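Stain on pink plates, what gets it off??

carmela_v
Got a set of the coral pink dinner plates, raised rim, flat middle. Tomato sauce left a orange ring and it wont budge. Soaked them 60 minutes in hot water w/ dish soap. Nothing. Don't want to toss them, had them since December.

ettore.val
Baking soda paste. Leave it on, rinse, done. Look at the rim under a bright light after, thats where I always miss.
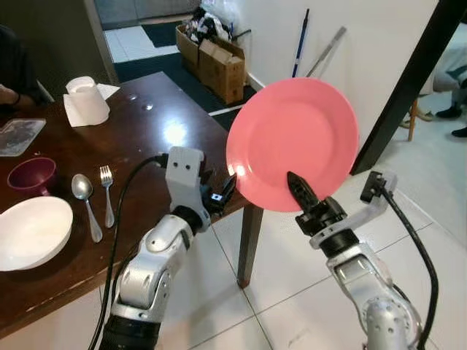

Re: Stain on pink plates
jademarch
Disagree on the paste - it dulled mine. 2 rounds and the shine was gone. Put them by a sunny window instead, takes a day or so.

ettore.val
You scrubbed too hard then. Its a paste, not sandpaper.

jademarch
Used a soft cloth. Still dull.

carmela_v
What are yours made of tho? Mine are melamine I think, no label on the back

ginette_g
If its melamine skip bleach. Window first, paste only if that fails. Also my maroon cup never shows a thing, buy dark next time lol

carmela_v
ok trying the window, will report back

Comments
unnur_h: Window worked on my lids, not on the plates.
gg149: same ring on my Totska bowls, following

Recent threads
- Fork and spoon spots after drying
- Orlandini cups, worth it?
- Paper towel or cloth for drying
- Table finish going sticky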